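Filed under: Workshop Notebook / Finishes

Print this page | E-mail this page

March, started 7:40 a.m.

Second round of milk paint tests for the Pollia job. The first round chalked off on a dry rag after three days, so those boards went in the scrap bin and I kept only the worst one for comparison.

The base is the same as before: skim milk curd, washed twice, drained overnight in cheesecloth, then worked with lime putty until it goes slack and glossy. I used 300 grams of drained curd for this batch. The putty is from the older tub, which is smoother than the one we opened in the fall. The new tub still has grit in it and needs to go through the fine screen before anyone uses it for color work.

Pigments were the Welemeo chalk and their green-blue earth. I mulled both in plain water first. In the first round I stirred the green in dry and got specks that opened up under the brush and left streaks, mostly on the poplar. No specks this time. The wet paste was a little stiff after twenty minutes, so I thinned with water by the spoonful and strained it once through a nylon stocking. Do not strain it twice. It pulls out too much of the chalk and the coverage drops.

Boards are poplar, pine and one piece of old lath plaster on its backing. Two coats on each, with the first coat left until after lunch. The plaster drank the first coat almost as fast as I could lay it on and showed lap marks. I dampened the lower half with a sponge before the second coat, and that half went on evenly. The upper half still shows the laps from the side window. Write "dampen first" on the instruction card for the plaster walls.

Rub test at 4:15 p.m., dry white cotton, same pressure as I could manage on each board. Poplar left nothing. Pine left a trace near the knot. Plaster left a faint smear on the dry half only. All of these are better than round one. I will repeat the test with a damp cloth once the boards have had a week.

The knot bled yellow through both coats. Shellac over knots before painting, two thin passes, and scuff it or the milk paint will crawl. We knew this already from the Tiltska doors and I still skipped it.

Smell was fine for the first four hours. By the end of the day the leftover paint had turned sour and started to thicken at the edge of the bucket, so it went out. Mix only what can be used before mid-afternoon. I would like to try borax in the next batch, but it shifted the green toward gray in the Engelbrecht samples and I want a small cup test first.
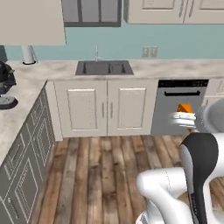
Color is where I am least sure. The green-blue earth dries much lighter than it looks in the bucket, and on the plaster it lost most of its green by evening. I have been aiming for a soft blue with some teal left in it, close to the wall behind the counter in this kitchen render, where it sits between cream cabinets and a pale mottled stone top. Against cream the board reads bluer than it does alone. I held it next to the dark gray sample too, and there it looked nearly white — so judge it beside whatever it will live with. The next batch gets a little more green and the same amount of chalk.

Cleanup notes. Lime water ate the ferrule on the cheap brush, so use the natural bristle with the wood handle and rinse it right away. Gloves and glasses for the putty, every time. The mulling slab needs vinegar along one side.

To do before the next round: screen the new putty, cut six more poplar blanks, shellac the pine, set up the borax cup. Boards from today are on the top rack, labeled on the back in pencil. Leave them there until the damp test.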